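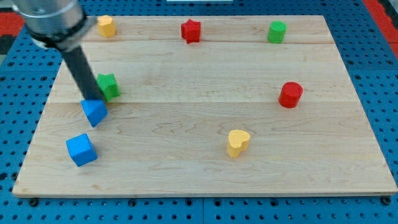
Home | News | Minutes | Hall hire | Contact

Allcombe Allotment Society - minutes, Apr 11, 2019

Present: Shirley Li (chair), Normand Penner, Suryani Latuheru, Stijn Van Acker. Apologies: Jocelyn Dufour.

Last minutes agreed.

Water - standpipe by lower gate leaking again. Stijn got a quote, £579 incl. digging. Agreed, go ahead.

Rents - 45 plots paid, four outstanding. Suryani to send remiders.

Balance £894 before standpipe.

Plot 12 - brambles over the path. Normand to have a word first, letter if no change.

Open day in July. Shirley to book gazebo. Cake stall yes, raffle undecided - Jocelyn had views, ask her.

AOB: manure delivery blocked the track. Driver to be told use top gate. Padlock code changing, dont put it on the noticeboard.

Closed 8.50.

Recent items
Seed swap dates
Waiting list update
Minutes - AGM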